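Hand-held gripper demos, bench notes
17 January 2021
Yetunde Oyewole

Carrying on from Shamim's list. Goal for the session was to get the two-handed demonstrations to a state where the Pruvham loader takes them without hand editing. Previous batch: 602 demos recorded, of which too many were dropped at import for timestamp gaps between left and right.

Changes before starting: both grippers now take their clock from the same source, and the sync check runs at the start of every demo instead of once per session. Drift limit set to 2 ms. Anything above that and the recorder refuses to start, with a beep that is too quiet to hear over the extraction fan. Kalliopi to find a louder one.

Finger pads next. We had been treating jaw opening as zero when the trigger is fully home, but the pads can still be apart if the hand relaxes early. The replay then closes harder than the person did. I now log opening from the finger positions and ignore the trigger. Calibration is three slow open-close cycles at the start of each take, clear of the work surface. 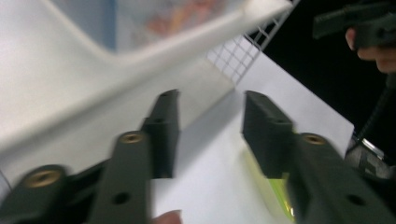
Nimano Workshop — Manipulation and Teaching Group

Lighting over white surfaces is still a nuisance. Auto exposure hunts when the fingers tilt up, and tracking loses features if most of the view is plain white. Fixed exposure is better. I tried two settings and kept the shorter one — the pads go dark on their inner faces but the edges stay usable. Consuelo thinks a printed pattern on the work surface would do more than any camera setting. Probably right, but then the policy may learn the pattern. Not decided.

Hand speed: fast approach moves smear the near parts of the gripper and the pose estimate lags behind. Asked everyone to slow down for the last stretch before contact. Annelies does this without being told, and her demos import cleanly. Mine do not.

Replay on the arms with the new opening values: better on rigid parts, no clear change on thin ones. The left arm still arrives early when both hands move together. I suspect the filter on the right channel, which has a longer window left over from the Plokine trials. To check before anything else is recorded.

To do:
- match filter windows, left and right
- fingertip showing at the bottom of the view, decide on mask or crop
- cable routing on the second gripper, clear of the wrist
- rerun import on the old batch with the 2 ms limit, note how many survive

Target is still 1,000 clean demos by April.

Recent entries
Clock source for paired grippers
Jaber mount, second revision
Trigger travel against jaw opening
Import errors, first pass
Notes on pad wear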